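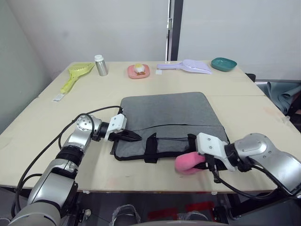 Clarka strap-capture fault

The Clarka strap-capture fault is a failure mode of the Clarka two-arm tabletop manipulator in which a gripper, or a cable running along an arm, becomes caught in a fabric loop on the workpiece and the controller continues to pull against it. It was first recorded in July 2017 at the Eglītis test laboratory during trials with soft goods. A safety notice was issued by the manufacturer, Midik, on January 22, 2018. The fault is sometimes called "loop capture" or, in the service documents, condition LC.

The fault caused damage to workpieces, wrist cables and gripper mounts. One operator received a minor hand injury. It is often cited within the company's training material as a case in which each protective function worked as specified while the combined system did not stop.

Contents
Background
Description of the fault
Laboratory incident
Investigation
Causes
Safety notice and corrective measures
Detection and recovery
Effect on later versions
Criticism
See also

Background

The Clarka is a pair of light jointed arms mounted at the front of a work table and controlled as a single system. It was designed for handling rigid household objects such as bottles, dishes and scoops. Each arm carries a two-finger gripper on a bolted mount. The power and signal cables for the gripper run outside the arm and are left with enough slack at the wrist to allow the full range of wrist rotation.

Work with fabric items was added after the first units had been delivered. Typical tasks included opening and closing a zippered pouch, folding a flat pad, and moving a foam piece onto or into a fabric container. In these tasks one arm commonly steadies the fabric while the other carries the second object. The division is referred to in the Clarka manual as "hold arm" and "carry arm".

Many fabric items have carrying straps, pull tabs or hanging loops. A strap made of stiff webbing does not lie flat when the item is put down. It stands up from the surface and forms an opening through which a closed pair of fingers can pass. The original risk assessment for the Clarka covered sharp edges, pinch points between the arms, and dropped objects. It did not cover open loops.

Description of the fault

The fault develops in three stages.

In the first stage, part of the arm enters the loop. This is usually a closed finger pair moving at low height across the fabric, but it may also be the slack portion of a wrist cable. A cable that sags below the gripper can pass over a standing strap and drop behind it. No contact force of any size is produced and the controller has no indication that anything has happened.

In the second stage, the arm moves away and the loop tightens. Because the fabric item is free to slide on the table, it follows the arm. The measured force rises slowly and remains under the collision threshold, which was set at 20 newtons at the time of the first incidents.

In the third stage, the item can no longer slide, either because the other arm is holding it or because it has met a fixed edge. Force then rises quickly. If the hold arm has a firm grip, the two arms pull against each other through the fabric. Release follows at the weakest point, which may be the stitching of the strap, the cable connector, or the grip itself. When the grip is the first to give way, the item and the caught arm spring back together.

The third stage can be very short. In the recorded cases the controller registered a collision after the release had taken place, and the arms stopped in positions that gave little information about how the capture had begun.

Laboratory incident

The incident that led to the investigation took place at the Eglītis laboratory in the second week of a trial with zippered fabric goods. The hold arm had its fingers resting on the fabric, and the carry arm was bringing in a foam piece. As the carry arm withdrew, its cable caught behind a strap. The item was dragged toward the hold arm's fingers, which had closed on a fold of the material.

Thabiso Potgieter, the operator on duty, saw that the fabric was being stretched and reached in to lift the strap clear. He did not press the stop button first. The strap came free while his hand was over the pad, and the gripper mount struck the back of his hand. The injury was a bruise and a shallow cut, treated on site.

The cable connector on the carry arm was found to be partly pulled out of its socket. The connector had kept electrical contact, and the arm could be driven normally until the next day, when the gripper opened without command during an unrelated task. The second event was at first logged as a software error. The link between the two was made by Līga Rebane, who was responsible for the laboratory's maintenance records.

Investigation

The investigation was carried out jointly by Eglītis and Midik and was led by Aivar Sakalauskas of the manufacturer's safety group. Logs from all units used with soft goods were collected. The review covered 700 hours of operation and identified 25 events in which the force record matched the pattern of a slowly tightening loop. In most of these the loop had slipped off without damage and no operator report had been made.

A test rig was built to repeat the fault with a single strap of adjustable height. The tests showed that capture by the fingers depended mainly on approach height, while capture by the cable depended on the amount of slack and on the direction in which the wrist had been turned. A wrist rotated inward on the carry arm let the cable hang at its lowest, close to the table surface. This position was common in tasks where an object was set down from the side.

Repeated tests with the fingers fully closed and partly open gave a result that had not been expected. Closed fingers entered the loop more often, since they present a narrow point. Partly open fingers entered less often but were harder to remove, with the strap tending to settle between the finger and the mount.

Causes

The final report listed one direct cause and several contributing causes. The direct cause was the entry of the arm or its cable into an open loop that the control system had no means of sensing.

The contributing causes were as follows.

Collision detection worked from the size of the force alone. A force that grew steadily over a long distance was treated the same as the drag of a heavy object.

Each arm was monitored separately. The controller did not compare the forces on the two arms and could not recognize that one was pulling on the other.

The cable path had been checked for wear and for bending radius, with the arm moving over an empty table.

The operator instructions described the stop button under the heading of emergencies. Several operators stated in interviews that they had not regarded a caught strap as an emergency.

Soft goods had been approved as a new use without a repeat of the risk assessment.

Safety notice and corrective measures

The safety notice applied to all Clarka units used with fabric, cord, netting or bags. It required operators to stop both arms before touching any caught material and to inspect the wrist connectors after each capture, including captures that had released without visible damage. Units with a connector showing any gap were to be taken out of service.

A sleeve kit was supplied for the wrist. The sleeve gathers the loose cable against the last arm segment and holds it with 3 clips, leaving a short free section at the rotating joint. The kit reduces the available wrist rotation slightly. Sites that needed the full rotation were permitted to run without the sleeve if straps and loops were taped down before each run.

A software update changed the collision function in two respects. The controller began to track the rise of force over distance, and it added a cross-check between the arms. When the forces on both arms increase together and point away from each other, motion is halted and both grippers hold their present opening. Holding was chosen over automatic release because of the spring-back seen in the laboratory incident.

Detection and recovery

Before contact with the fabric, a capture is usually visible only to a person watching from the side. From above, a strap standing in front of a finger and a strap around a finger look much alike. The revised manual therefore advises against judging the state of a loop from an overhead view alone.

The recovery procedure begins with a stop of both arms. Tension is then taken out by moving the hold arm toward the caught arm in small steps. The loop is lifted off by hand once the drives have been switched off. Reversing the carry arm along its path is not recommended for cable captures, as the cable may wrap a second time around the strap.

Effect on later versions

The following version of the arm carries the gripper cable inside the last two segments. Sarmīte Kütt, who directed the redesign, also replaced the push-in connector with a locking type. The older connector remains in use on units fitted with the sleeve kit.

The force cross-check was later licensed to Cludeo for its packing cells, where it is used to detect bags caught between neighboring arms.

Criticism

Ayuba Aidoo, a reviewer of the final report, argued that the cross-check addresses only the third stage of the fault and that a cable can still be damaged in the second stage without any stop. He also noted that taping down straps changes the object being handled, so that results obtained with taped goods may not apply to the same goods in normal use. Midik accepted the second point and added a remark to the manual. On the first, the company stated that a lower threshold had been tried and had produced too many false stops in zipper tasks – the pull needed to close a stiff zipper lies in the same range as the early tension in a strap.

See also
Collision detection
Cable management
Handling of deformable objects
Entanglement hazard
Protective stop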